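The toaster corner, finally sorted

I have been promising myself since February that I would do something about the counter, and this morning I poured a coffee and got on with it. 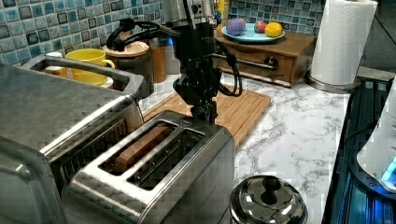

One slice in, and the yellow mug in its new spot at the back.

We have a toaster and a toaster oven, and yes, I know, my friend Agata has told me many times that one of them should go! But the oven does the cheese on toast and the open-faced sandwiches, and the little two-slot does breakfast, and I can't imagine asking either one to do the other's work. So they sit side by side, and I've stopped feeling guilty about it.

The canisters took the longest. I had them lined up by size, then by color, and in the end I just put them along the wall where I can reach them half asleep (the round wooden lid comes off easily with one hand, a big plus before seven). The bamboo board stays out flat, right behind the toaster, ready for buttering.

And then the plastic fruit, on its light blue plate on top of the dark little drawer unit. My aunt gave me the lemon years ago and the other two joined it later. I tried real fruit there for a while, but I'd forget it and it went soft. I'm very fond of that plate now.

Next up is the drawer itself, which I haven't dared to open yet.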